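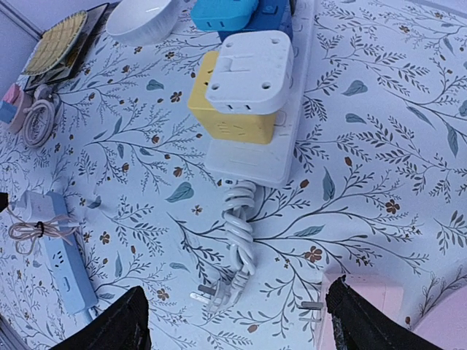 Photo: Makokha newsletter desk

The drawer of plugs

Every home has a drawer where adapters go to breed. Ours at Makokha is the deep one under the kettle, and in June we finally tipped it out onto the table with the leafy cloth, next to a long white power strip, to see what we had been storing all this time.

What we had been storing was color. Cube adapters come in mustard now, and sky blue, and a royal blue that would look good on a sofa. Somebody at Lustier must have decided that a thing destined to live behind a bookcase should be cheerful about it. The mustard one went on the strip first, with a white adapter on top of that, and you could see the whole office begin to plan a tower.

Please don't build the tower. Our own rule is one adapter per outlet, nothing on top, and heaters and kettles go straight into the wall where they belong. 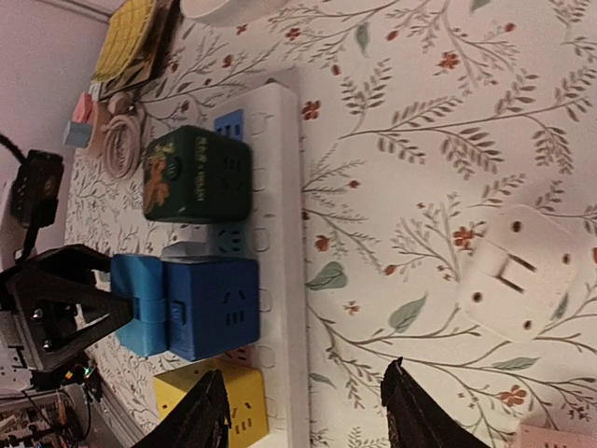
Green, blue and yellow on one strip, with a white adapter waiting its turn.

The green cube has orange and gold artwork on its face. We have argued over whether it is an animal or a flower, and the matter stays open. It is the best-decorated object in the building – a low bar, as anyone who has seen the Uvard stairwell will agree.

Sorting took 3 lunch breaks. Anything cracked or scorched goes in the box for the Totevon recycling run. Anything that fits no outlet you own can go in the same box, however fond of it you are. Cords get coiled and labeled before they go back, and "misc" is not a label.

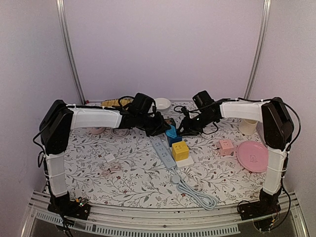 Yellow by the strip, pink off on its own near the plate.

The pink cube has been claimed by 3 different people. Bids by note, please, left under the kettle. The plate with the little cartoon figure is not part of the sale.

Get the Makokha newsletter in your inbox. By subscribing you agree to our use of cookies. Accept | Manage preferences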